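Against the Tidy Demonstration

Most arguments over training data for manipulation are arguments over volume. I would like to argue over variance, and more narrowly over where a session is recorded and what the operator is permitted to do in it.

The Hevo folding set, to take one I know well, was recorded on a grey laboratory bench under fixed lighting. It holds 300 demonstrations of the same 4 garments, each laid flat before recording began. A policy trained on it folds those garments on that bench. Moved to a spare room in Flelstead, it failed on 41 consecutive attempts, most of them before first contact. Vandana Tiwari, who ran the trial, put the failures down to background texture and initial state in equal measure, and I have seen nothing in the logs to dispute her.

The usual remedy is augmentation: recolour the bench, jitter the lighting, paste in a pattern. It helps with the first problem and does very little for the second. Cloth state cannot be pasted in. A gathered waistband deforms according to its elastic and the weight of the fabric hanging off it, and the grasp that suits it in one configuration is useless in the next.

My preference is for hand-held grippers, used in ordinary bedrooms, on ordinary clothes.

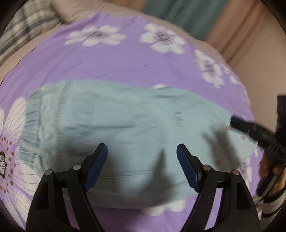
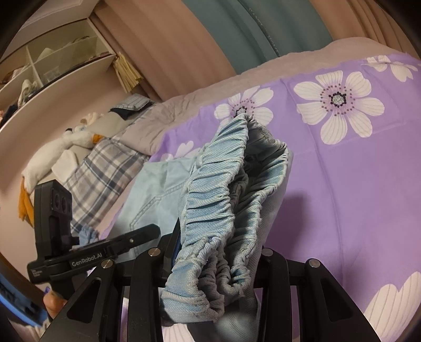
The patterned sheet is a nuisance for segmentation and should be kept for that reason. So should shadows, blur and clutter at the margins of the view. A reviewer at Gristel once proposed discarding any episode in which the operator's free hand was visible. Applied strictly, the rule would have removed most of the episodes containing a regrasp, which were the ones the model was short of.

There are costs. A hand-held device gives no joint torques, and its pose must be recovered after the fact. Tracking drifts when the view is filled with featureless fabric. Operators also differ in habit: the 2 operators on the Peng sessions approached the same waistband from opposite ends, and the first trained policy averaged them into an approach from neither. That is a modelling fault and ought to be fixed in the model. Instructing operators to behave identically merely hides it until deployment.

I would also stop deleting failed grasps. Label them, keep the recovery that follows, and report the proportion alongside the episode count. A data set whose documentation lists only successes tells the reader very little about the task, and a good deal about the person who did the filtering.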